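Bench notebook, finishing corner
27/09/2026

Took over the table from Desta this morning. Job is the top only, the base stays as it is. Grain is strong on this one, wavy dark bands the whole way across, so every mistake in the finish is going to follow a line and show up. Going slow.
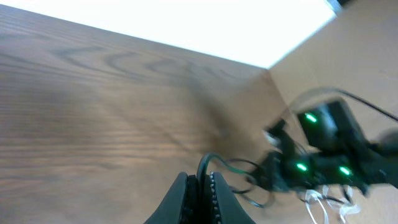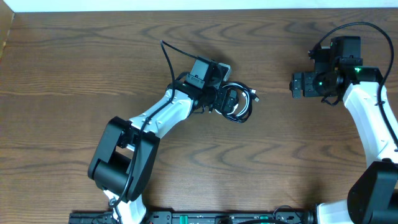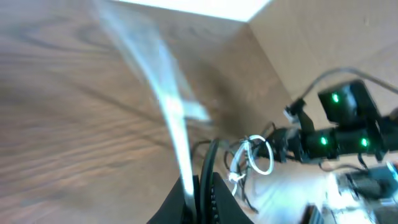 Cleaned with a damp cotton rag and let it sit before doing anything else. Went over it by hand afterward with the light turned off and a flashlight held low. Two dull patches near the long edge, both the size of a palm. Desta thinks old wax. I think somebody set a hot mug down, but mineral spirits took most of the first one off, so he is probably right.

Second patch took 3 passes. Still a faint ring if you get your head down level with the wood. Leaving it until the top coat is on, then we decide.

Test strips on the offcut, left to right: Dornico satin straight from the can, Dornico thinned, Tamiru hard oil. The satin straight is too plastic for my taste and fills the grain. Thinned is better. The oil brings the dark lines up a lot, maybe too much, and the lighter wood goes orange. Mahlet Abdella came by and picked the thinned satin without being told which was which, so that's what we're using.

Sanding: 320 by hand, with the grain, no block near the edges. Wiped down twice. Changed the rag in between, the first one was leaving lint.

First coat on at the end of the morning. Used 18 ml of thinner in the small jar, which was a bit much, it ran at the front corner and I had to catch it with the brush. Next batch use less. Jar is labeled and on the shelf with the Brusomden order, lid on tight please.

Wait 23 hours before the second coat. I know the can says less. The Jallia sideboard went gummy when we rushed it and I don't want to strip another one.

To do:
- scuff lightly before coat two, gray pad only
- more cotton rags, we are down to the linty ones
- ask Desta where the good 2 inch brush went
- job 523 needs its invoice changed from oil to satin
- look at the ring again under the flashlight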